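Old Phones and Cases: Your Questions

I'm Lakshmi D'Souza, and I sort the secondhand phones here at Povent. These come up in my inbox all the time!

Do I have to take the case off before I send my phone?
Nope, leave it on if you like. I pull them off at my end (some of them put up quite a fight) and lay everything out on the flowery mat.
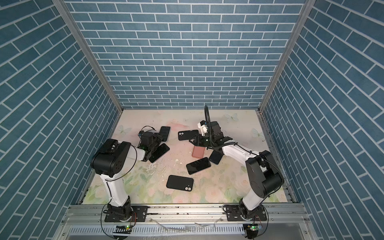
Phones on the flowered mat.

How should I pick up a phone with no case?
By the long edges, and go easy on the side buttons. Those skinny little things get squeezed by accident constantly, and then you've got forty screenshots of nothing. 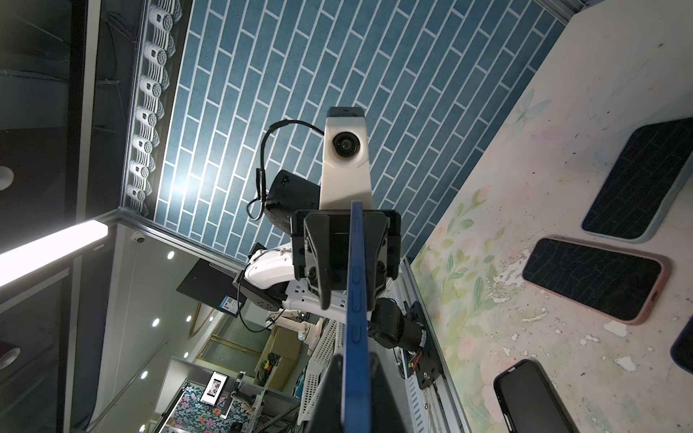

Can I send just the cases?
Yes please! Silicone, clear, matte, whatever's in the drawer. Muchen Kang and I went through 109 of them in March and I still dream about camera cutouts.

How do I know which case fits which phone?
Start with the camera hole, then check the buttons, then the charging port.

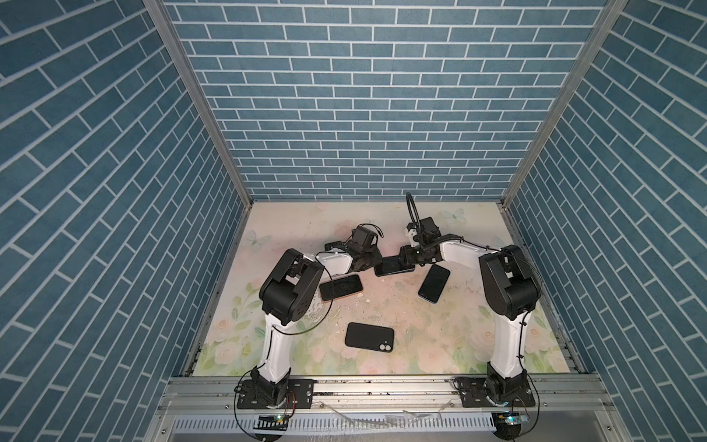

If all three line up and the corners sit flat, you're good. If you have to force a corner, it's the wrong model, even when it looks so close you could cry.

My screen is covered in smudges. Is that a problem?
Not a bit. Mine's the same! A soft dry cloth is plenty, and please skip the kitchen spray. 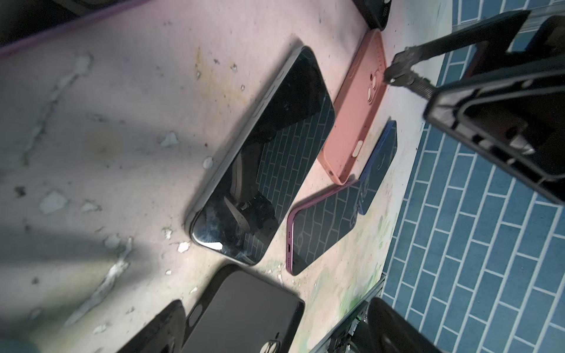
Do I get the case back?
Only if you put a note in the box. Sadao Tsuji handles returns and he'll get it in the mail within 5 days.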